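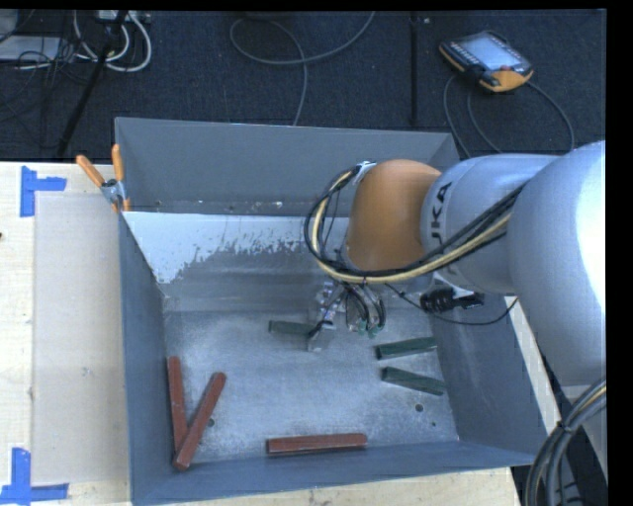

Metal Bins: Questions We Get

Which bins are these about?
The open-top gray metal ones with sloping sides, sold by Emgate in two sizes. The large one holds up to 43 pounds. It will hold more if you insist, and then you can write to us about the dent.

Why do the walls slope?
Small items slide toward the bottom, where a hand can find them. It also means the floor of the bin is smaller than the opening, so please measure the floor before ordering dividers. We have processed 306 divider returns and would like to stop there.

The finish is chipping. Is mine defective?
Probably not. Paint goes first along the lower edges of the walls, where things land. Flaking is covered for 11 months if you haven't taken a wire brush to it. Scuffs on the bottom aren't covered at all. It's a bin.

Can I repaint it?
Yes. Scrape off whatever is loose, sand the ragged edge until you can't feel it with a fingertip, wipe it down and use a metal primer. Painting straight over the flakes gives you painted flakes.

Will it scratch my table?
A bare metal bin on a pale wooden top will leave a mark sooner or later. Stick-on felt feet work well. So does lifting the bin when you move it, a technique that has never really caught on.

What's it good for?
Blocks, hardware, offcuts, anything that doesn't mind a hard landing. Blocks are noisy going in. A rubber mat helps, and Stalach sells one that can be trimmed with scissors.

Does it come with a lid?
No. The Hosoda lid doesn't fit either, whatever the listing says.

Can I order replacement feet?
Yes, from the Bastinbridge warehouse. Put "feet" in the subject line, attention Rizwan Awan. He also handles complaints, so be clear which one you're sending.

Last updated 2022-11-26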